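発表ノート:手持ちグリッパによる両手デモンストレーションと視点間の時刻整合
話者用。発表20分、質疑は別枠。

スライド1 表題
所属と共著者は読み上げない。共同研究先の Levbridge と、解析担当の Kazimír Lukáč の名前だけ口頭で触れる。すぐ次へ。

スライド2 問題設定
対象は冊子の抜き差し。仕切り付きのファイルケースから雑誌を取り出す、または戻す。剛体のピックアンドプレースとの違いは3点。冊子がたわむこと。隣の冊子と面で接触すること。把持位置が角や背に限られること。
左右の手の役割が途中で入れ替わる点も述べる。片手ずつ独立に学習した方策では、この入れ替わりの直前で動作が止まる例が多かった。動画は流さない。

スライド3 収集系
人が左右に1台ずつグリッパを持ち、実機を介さずに動作を記録する。遠隔操作との比較は質問が出たら答える。
記録する信号は、頭部視点の映像、手元の映像、グリッパの位置姿勢、開閉幅。収集ソフトは Fudari、データセット名は Herkivero。名前の由来は省略。
収録数は3972エピソード。除外後の数であることを必ず言う。除外基準は、位置姿勢の追跡が途切れたもの、開閉幅の信号が飽和したもの、開始姿勢が規定外のもの。冊子を落とした試行は除外していない。

スライド4 二つの視点
写真を出したまま話す。ここで1分使ってよい。
頭部視点では両手とケースの位置関係が取れる。右手は冊子の上の角を挟んで持ち上げている。左手のグリッパは机上の冊子の脇。各グリッパの上面に付いた三角形の板が追跡用。
手元視点に切り替える。近くの物体は焦点が外れ、画面の右側を大きく占める。一方、ケース内の冊子の傾きと仕切りは読み取れる。この非対称性が今日の話の前提になる。
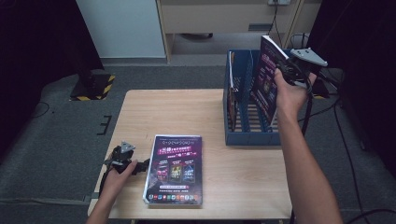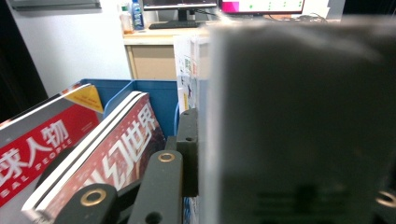 図2 冊子操作タスクの収集環境。1枚目は頭部視点、2枚目は手持ちグリッパのカメラ。両視点とも青い樹脂製ケースと冊子を含む。

スライド5 時刻整合
映像間のずれはハードウェア同期では解消していない。グリッパの開閉幅の変化点を基準にして、後処理で合わせる。
手順。まず手元映像から指の開閉を推定する。次に開閉幅の信号との相互相関を取り、ピーク位置をオフセットとする。頭部映像は、追跡板の画像上の動きと位置姿勢の速度を照合して合わせる。エピソード内ではオフセットを一定と仮定する。長い収録でこの仮定が崩れることは認める。ドリフト補正は実装していない。
式は読まない。記号は配布資料と揃えてある。

スライド6 方策の構成
Oprea は今回の方策モデルの名称。入力は頭部視点と左右の手元視点、出力は両手の相対姿勢と開閉幅の系列。視点ごとに符号化器を分け、重みは手元同士だけで共有する。
学習時に手元視点の片方を一定確率で落とす。近接物体で視野の大半が埋まる場面への対策で、頭部視点は落とさない。頭部視点も落とす設定は試したが、ケースの仕切りを取り違える失敗が増えたため採用しなかった。

スライド7 評価条件
比較は7条件。整合なし、手元のみ整合、全視点整合の三つに、視点を減らした四つを加えたもの。
条件ごとに初期配置の集合は共通。配置の順番は入れ替えてある。成功の定義は、目的の冊子が指定の位置にあり、かつ他の冊子が倒れていないこと。前半だけ満たした試行は失敗に数える。会場から必ず聞かれるので先に言う。

スライド8 結果
棒グラフの縦軸を先に説明する。
全視点整合が最上位。手元のみ整合との差は、取り出しでは小さく、差し戻しで開く。差し戻しでは左手でケース側を押さえる動作が先に入り、両手の時刻差が直接効く。
頭部視点を除いた条件は差し戻しで大きく落ちる。手元視点を除いた条件は、角をつかむ段階で失敗が集中した。失敗の分類は Lukáč と私の2名が独立に行い、不一致は協議で決めた。一致度は付録の表にある。

スライド9 限界
ケースは1種類、机の高さは固定。冊子の厚みも揃っている。薄い紙の束は扱っていない。
人の手と実機の到達範囲の差は、軌道の後処理で吸収した。吸収できなかった軌道は学習から外しており、奥の区画が少ない側に偏る。この偏りの補正は未着手。

予備スライド(質疑用)
A 相互相関の窓幅を変えた結果
B 追跡板が隠れた区間の補間方法
C 失敗例の一覧。差し戻し時に隣の冊子を押し込む例から見せる。
データの公開時期を聞かれたら、10月に整合済みの部分のみ、と答える。生の映像は公開対象外。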